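4.2 What people keep, and where they think they keep it

I came into this part of the study with a hunch, and I should own up to it. I thought the people who kept the most supplies at home would be the ones who could find them fastest. I grew up in a house with a closet full of bandages and batteries, and my mother could put her hand on any of it in the dark. So when the Surkton survey came back I went straight to the storage questions, skipped lunch, and was wrong by mid-afternoon.

Let me back up to the questions themselves. We asked each household to name the place where they would go first for three kinds of thing: something to cover a cut, something to stick or seal with, and something to see by if the lights went out. Then we asked them to go and get it while the interviewer waited at the door or in the kitchen (most people offered a chair, and a good many offered coffee). We got usable answers from 1116 households across Surkton and Fuda. The two towns are close in size but very different in housing. Surkton is mostly older two-story homes with basements, and Fuda has a lot of newer apartments with hardly any closets at all.

The bandages were the surprise. Nearly everyone could name a place, and they named it with total confidence - the bathroom cabinet, the drawer under the microwave, the top shelf in the hall. But the place they named and the place they walked to were often different. In Fuda the mismatch was smaller. My reading is that a small apartment gives you fewer places to be wrong about. One woman told us her kit was in the bathroom, walked past the bathroom, and took it out of a boot bench by the front door without breaking her stride. She seemed to know two answers, one for talking and one for walking, and I kept running into that all through the interview notes.

Tape behaved differently. People were vague about where it was ("oh, around") and then went right to it. I think this is because tape gets used. It moves through the house from job to job, and whoever used it last has a fresh memory of putting it down. First-aid supplies sit still for months, so what people remember is the day they decided where the kit should live, which may have been two kitchens ago. Aubert, the older of the two neighborhoods we sampled in Surkton, shows this very clearly. Families there had been in the same house for a long time, and their stated locations were the most out of date of any group.

We also looked at grouping. By grouping I mean whether a household kept the cut supplies and the sticking supplies near each other or in separate rooms. The Bruder scale, which we borrowed for this, runs from 3 to 11, with higher scores for households that put things together by when they are needed and lower scores for households that sort by what the things are made of or where they were bought. I find the scale a little fussy, and the middle values are hard to tell apart in practice. We treated a score of 8 or more as "grouped by need" and left it there. Figure 3 shows the kinds of items I have in mind when I talk about a small shared stock.
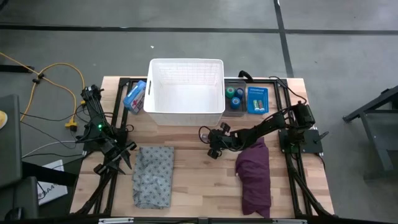
Figure 3. Household supplies on a wooden tabletop: a white plastic storage bin, a small blue box with a red cross, and a clear tray with one green and two blue rolls of tape.

Households that grouped by need did find their bandages sooner, but the effect was a lot smaller than I'd hoped, and in Fuda it nearly vanished once we took the number of rooms into account. What mattered more was whether anybody had opened the kit since the previous November. A kit that had been opened was a kit people could find, whatever it was stored with.

I don't want to lean too hard on that last point. We asked people to remember when they'd last opened something, and memory is the very thing we had just caught being unreliable. A few households had dates penciled inside the lid, and those dates tended to be older than the ones we were told. Section 4.3 takes up the flashlight answers, where the batteries give us something sturdier to check against.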